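Chapter 6: Waiting as a Game Mechanic
Energy bars, timers and the daily login

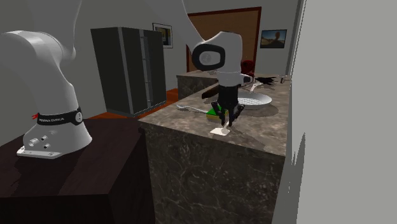 6.1 Why I stopped playing at lunchtime

A few winters ago I was hooked on a mobile game called Arkamis. You run a little harbour town, you send ships out, and every voyage costs you energy. The bar held 24 points, a short voyage cost four, and one point came back every 20 minutes. I can still recite all of that, although I couldn't tell you what any of my captains were called.

What I remember best is how the bar ran my day. I'd empty it over breakfast, and by late afternoon it would be full again. If I forgot to look, the points I could have been earning simply never arrived, and that bothered me far more than it should have. I once stood outside a perfectly nice restaurant in the rain spending my last eight points before going in. The ships came back with timber. I had plenty of timber.

So this chapter is about waiting, and how designers use it. In chapter 5 we looked at currencies you earn and spend by playing. Energy is a currency too, but you earn it by going away, and that one difference changes nearly everything about how players treat it.

By the end of the chapter you should be able to work out how often a given energy system wants its players back, tell a timer from a cap (students mix these up every single year), and sketch a system of your own on paper. You'll need the spreadsheet you built for chapter 5, so dig it out now if it's buried somewhere.

6.2 Some words we'll need

Energy is anything that refills with real time and is used up by playing. Games call it stamina, fuel, lives, bread, all sorts. I'll say energy throughout, even when the game on the table says something else.

The cap is the most you can hold before the refill stops. Some games let you go over the cap with gifts and level-up rewards, and we'll call that overflow.

The refill rate is how quickly points come back. I'd like you to write it as minutes per point, because that's how most games show it and it makes the sums easier.

The fill time is the cap multiplied by the minutes per point. For Arkamis that's 24 times 20, or eight hours. Eight hours is a night's sleep, or a working day, and you'll meet it again and again once you start looking.

A timer is different. It belongs to one particular thing (a building, a chest, a crop) and it runs once, when you start it. You can have several going together. Energy is a single pool that everything draws from. If you're unsure which one you're looking at, ask yourself whether starting one job leaves you less able to start another. If it does, you've probably got a pool.

6.3 Three games to keep in mind

I'll lean on three games through the rest of the chapter, and it'll help to have them in your head from the start.

Arkamis you've met. It has a small pool that refills fairly fast, and it suits people who like dipping in over a cup of tea.

Kesar goes the other way. It's a dungeon crawler with a cap of 700, and one dungeon run can cost a big slice of that. Players tend to save up and have one long session in the evening – I know I did. The fill time is so long that you can skip a day and lose nothing, and I found I was much fonder of it for that reason.

Piltadcombe is a village farming game with no energy at all, only timers. Turnips are quick and pumpkins take ages. You choose what to plant according to when you expect to be back, so the player sets the appointment instead of the game. It also has a login calendar of 21 squares, with a prize on the last one, and we'll pull that apart in section 6.6.

6.4 Before you read on

Pick a game you play yourself, or one somebody at home plays, and find out its cap and its refill rate. Most games show both if you tap the energy bar. Work out the fill time, then write down when in the day you'd have to open the game to waste nothing. Don't forget that you sleep.

Then keep a note for one day of when you really did open it, or when they did. Put the two sets of times side by side in your spreadsheet. Mine matched far too well the first time I tried this, right down to a visit at 6 a.m. that I'd been telling myself was for the cat.

Hang on to those figures. We'll use them in the next section, where we start changing the cap and the rate one at a time to see which of them players notice first.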